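Left gripper keeps dropping packets

hernemora_h
Anyone else had the left one let go halfway through a lift? Mine held fine for 50 goes, then started opening by itself. Nearly caught my thumb when it snapped shut again!

Lacson
Loose pivot. Had the same in March — tighten it and carry on.

dikier500
Please don't just carry on! Power off first, fingers well clear.

hernemora_h
Checked the pivots, all tight.

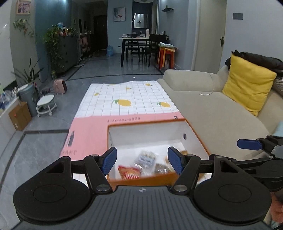 Blue pads open over the snack box

Lacson
Hmm, then I'd blame the cable. Still not the pads.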